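About Vostlow

Who we are

Vostlow makes hand-held grippers. You hold them, you do the job, the camera on the tool records it, and your robot team gets data from real work. Small company. Started by Hongjun Zheng and Xiaoyan Cui, who met at a packaging firm where the arms were great at boxes and hopeless with anything soft.

First version was a pair of kitchen tongs with a camera taped on. Still in the drawer. Works about as well as you'd think.

What we sell

The Rokden kit. Two grippers, left and right, chargers, mount plates, spare finger pads, hard case. 2390 dollars, shipping included in the lower 48. Extra pads sold in bags of 12. Pads are what wear out first, so order a bag with the kit, saves you an email later.

The Rokden rental. Same kit, by the month. Comes back to us, we clean it, check the linkage pins, swap the pads, send it out again. Most people rent first and then buy. Rent from your first month comes off the price if you do.

Wenitz collection service. No kit for you to deal with at all. Tell us the task, we send trained people to do it and you get the files. Homes mostly. Clothes, bedding, dishes, shelves. Minimum order is 2000 recordings, sorry, we tried smaller and the setup ate all the time. Benedita Mota runs this side and answers her own phone.

Why cloth

Because it's what people keep asking for. Pants, sweatshirts, towels, blankets. Cloth slides, bunches up, hides its own edges. A folded shirt on a clean lab table is one thing. Clothes on somebody's bed with more clothes behind them is the one customers want, so we go where the clothes are.

Also cloth is hard on a gripper. Pinch too wide and you get two layers, push too hard and the whole thing creeps across the blanket. Armelle Mallet redid the finger travel in March after a long month of laundry and it is a lot better. If you have the old linkage, write to us, the swap is free.

How we work

People doing the work get paid by the hour, not by the fold. Households sign off before we come in and can stop any time. Faces and screens get blurred before delivery. Files are checked by a person, yes every one, and the bad takes are tossed.

Training takes a morning. Most folks pick up the grip fast, the slow part is learning not to use your bare hand out of habbit.

The team

39 of us now, counting the part-timers. Hongjun does hardware. Xiaoyan does software and, for now, the books. Sheila Lockwood handles orders, returns and repairs, and she's who you want if a kit shows up with something missing. Armelle is design. Benedita, see above.

We're hiring collectors and one more person for the repair bench. Steady hands, okay with other peoples laundry.

Get in touch

Use the contact form or call between 9 am and 4 pm. Demos at our shop on Cheng Street, bring your own clothes if you want a fair test.

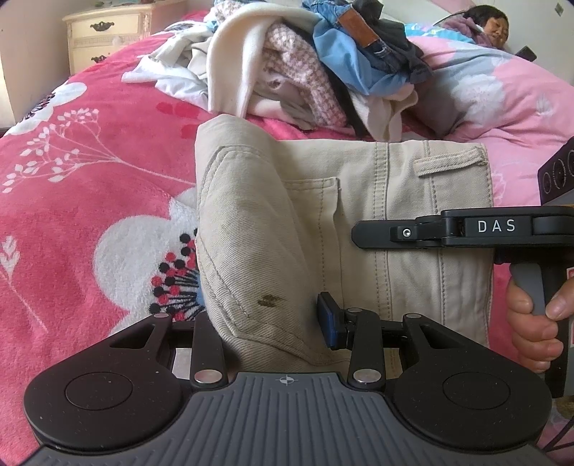

Two grippers and a pair of beige pants, on the bed.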